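News > Company > Press Releases

Products | Services | News | Careers | Contact

Monside Publishes Planning Guide for Hand-Held Gripper Purchases

GYŐRI, January 21, 2018 - Monside today released a planning guide for organizations preparing to buy hand-held grippers and related equipment for packing tasks. The guide covers purchase quantities, spare parts, operator hours and storage, and it replaces the price sheet issued in April.

The guide is based on a packing exercise in which operators loaded household goods into insulated bags. Monside logged 1304 grasps in the exercise and used the log to set replacement intervals for finger pads and linkage bolts.
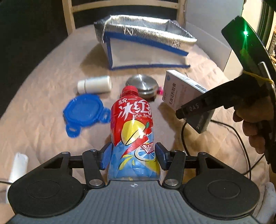

How many grippers should a first order include?
Two per station, plus one spare for every two stations. Orders below that level leave a station idle whenever a unit is out for service.

"Buyers tend to budget for the tool and forget the pads," said Sun-ja Ban, equipment planning lead at Monside. "Pads are a recurring cost and belong on a separate line."

The guide asks buyers to list the objects they intend to handle before requesting a quote. Tall cartons, plastic bottles and round steel containers place different demands on opening width and pad surface. A buyer whose list is mostly narrow boxes can defer the wider linkage.

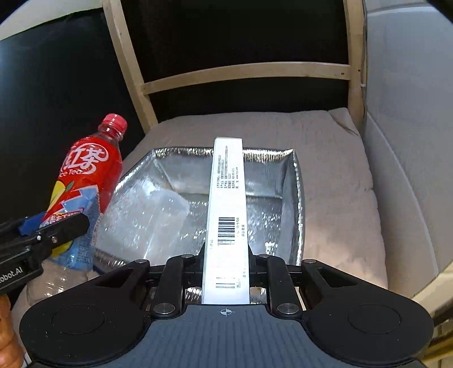
Operator time should be entered at full cost, including setup and calibration. The worksheet allows 86 minutes per station for first setup and assumes a pad inspection every 120 grasps. Both values can be changed.

Kyung-tae Shim, who edited the worksheet, recommends that buyers run it twice - once with their current object list and once with the list they expect a year later. Smooth metal lids should be entered separately from cartons, as they are tested on their own schedule.
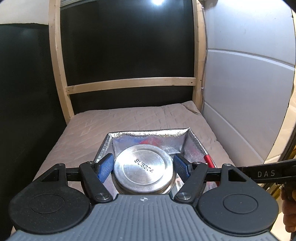
Availability

The guide and worksheet are available from Monside on request. Printed copies are limited to 275 and will be sent first to existing service customers. Planning inquiries should be addressed to Byung-chul Moon, Monside equipment sales.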